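A pia dos fundos

Tempo de leitura: 2 minutos

A máquina de lavar louça da Bidano chegou à cantina numa quinta-feira. Lavava 2000 peças por turno e Gerd Kohlhase, que lavava à mão havia 27 anos, recebeu um cartão para a ligar e desligar. O que era redondo e preto ficou de fora, porque os sensores não o distinguiam do tapete. Essas peças iam para a pia dos fundos, com a esponja.
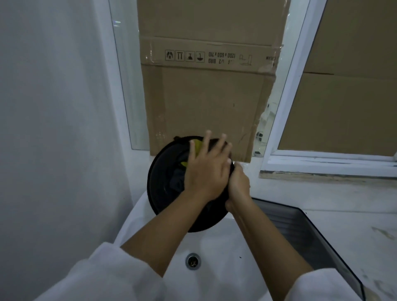
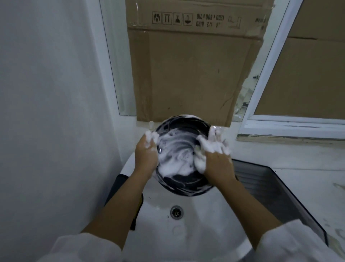 O que muda para quem trabalha quando a máquina chega?
Muda sobretudo o horário e a companhia: as mãos continuam a ser precisas, mas em menos sítios e com menos gente ao lado.

Antes eram 11 na copa. Em fevereiro ficaram quatro. Os outros passaram para o armazém de Cevthorpe ou aceitaram a indemnização.

Gerd aprendeu os códigos. O 33 era falta de pressão. Quando aparecia, abria a tampa, limpava o filtro e voltava a passar o cartão - a máquina apitava duas vezes e seguia.

O técnico da Lernico veio e disse que a próxima versão já ia reconhecer o preto.

- Quando? - perguntou Gerd.

- Depende do orçamento.

Gerd assentiu e perguntou se podia levar o rádio para os fundos. O técnico disse que isso não era com ele. Gerd levou o rádio na mesma, pousou-o no chão e arregaçou as mangas.

Textos recentes
O turno de Schwerdtfeger
Cartão de ponto
Duas paragens antes da fábrica

Este site utiliza cookies. Ao continuar a navegar, aceita a sua utilização.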